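The Cushion Hour

Manuela Sala had given the Lenbridge robotics club until eight in the evening, and not a minute more, to teach the hand some manners.

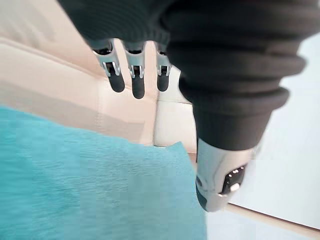

The hand over the teal cushion, one December evening.

"Softly," she told Milen – which was the hand's name, voted in 12 to 8 after a long and rather heated lunch. "Like you're picking up somebody's cat."

Theo, who had written most of the grip code and slept very little, lowered the fingers a hair and held his breath right along with them. The Soreck finals allowed 60 seconds for a cushion. Their best run so far had taken three minutes and ended under the piano.

"Can I say something?" asked little Priya from the rug.

"Of course, sweetheart."

"I think it's scared of the sofa."

Manuela looked at the sofa for a good long while. Then she told Theo to start again.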